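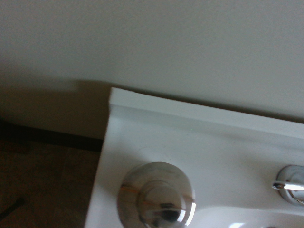
White worktop, chrome knob

The Night Leg

Shirley Sawatzky had the map folded so small that only Umham and the river were showing, and she held it between her teeth while she did up her spray deck. Six o'clock, Sun 28 December, and still enough light to see the first bend.

"Two hours to Skasham if the river's kind," said Tõnu.

"It won't be," she said, round the map, and she was grinning so hard she nearly dropped it.

They were team 19 out of 20, which had been the order they'd paid in. Tõnu Ķēniņš had raced all over the place, in bogs and pine forests and once across a frozen lake with a bike on his back. Shirley had raced nowhere. She had a second-hand paddle, her brother's helmet and a bag of cheese rolls, and she had not slept properly since the Thursday.

The hooter went. Oh, the noise of it! Forty paddles hitting the water together, people shouting, somebody's dog barking all along the bank. A big lad in a Zirkex top clipped their stern and yelled sorry, and then they were through the bridge and into the fast stuff, and the cold came straight up through the floor of the boat.

"Left," said Tõnu. "Left, left, lovely."

She went left. She would have gone left off a cliff. The river picked them up and threw them round the outside of the bend, and they passed one boat, then another with its crew arguing about a dry bag, and by the time the light went they had the water to themselves.
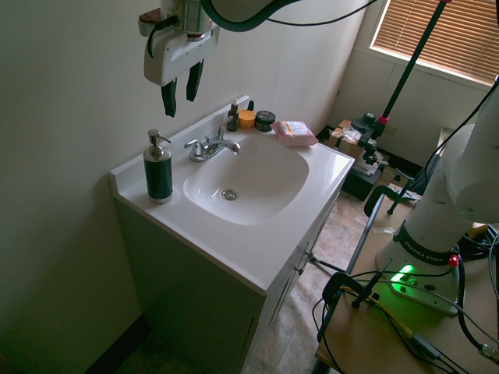 Skasham

The checkpoint was a lantern on a pole. Shirley fell out of the boat, got up, punched the card and fell over again - her legs had gone to string. Tõnu let the air out of the boat and rolled it up while she stuffed a cheese roll into each of their mouths.

"How many through?" he asked the marshal.

"Six ahead of you. Two of them went up the wrong side of the wood."

He looked at Shirley. She already had the map out, all of it this time, flapping about in the wind.

"There's a wall," she said. "Look. It goes right over the top of Fortin, and everyone's going to take the track because the track's easy. But the track goes miles round! We could follow the wall."

"In the dark."

"It's a wall, Tõnu. We just keep a hand on it."

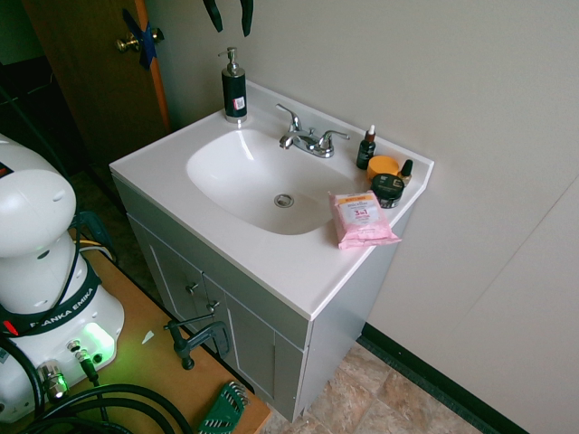
He laughed at that, a proper laugh with crumbs in it, and swung the boat up on to his back. They ran the first field and walked the second. After that it was all bracken and holes, and Shirley trailed her glove along the stones and sang whatever came into her head. Far below them a string of head torches was crawling along the track, tiny and slow, like a bus queue.

"Are we winning?" she said.

"No. There's still one lot in front, see?"

She saw. A single light, bobbing about near the top of the hill, and then a second one next to it.

"Right," said Shirley, and pulled her helmet strap tight. "Come on, then."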